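Automation at Work, Unit 2: Soft Goods and the People Who Handle Them

Last week was all about rigid parts, and I promised you something messier. Cloth, fleece, wool, felt - anything that flops, stretches or sheds. Machines have lifted car doors for decades, but a heap of fleece is a different shape every time you touch it, and I think that makes it one of the most exciting problems in the whole course!

Our main case is Hestent, the soft goods sorting works at Arnby. Before the change, a sorter there handled 822 pieces in a shift, all by hand. Read the Sistier report before the seminar, and look closely at the job titles in the back pages. Three of them didn't exist when the project started: demonstrator, cell minder and exceptions sorter.

The demonstrators interest me most. They do the handling themselves with hand-held grippers, one in each hand, and the recordings become the lessons a robot learns from. So a person who has spent years learning how much to pinch, and where, is now passing that on with two stiff fingers in place of ten.

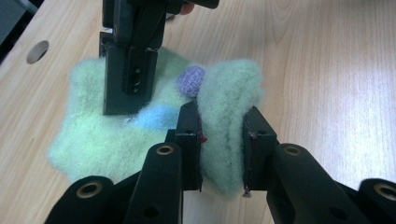
Several sorters told the Sistier interviewers that they had never had to think about their own hands before. They were slow at first, and some found it maddening (try folding a jumper with salad tongs and you'll see why). But they also began arguing about technique over lunch, and those arguments led to a proper written guide, the first the works ever had.

Now the harder side. Recorded sessions in the first round came to 2,075, and in the second to 2,220. Who should be paid for a skill once it has been recorded? Hestent pays demonstrators a higher hourly rate, but nothing further when the recordings are used at another site. Yoshida's chapter argues for a share. I lean that way myself - come and disagree with me.

For the seminar: read Yoshida, chapter 2, and bring notes on one task from a job you've had that you would find difficult to show with a gripper.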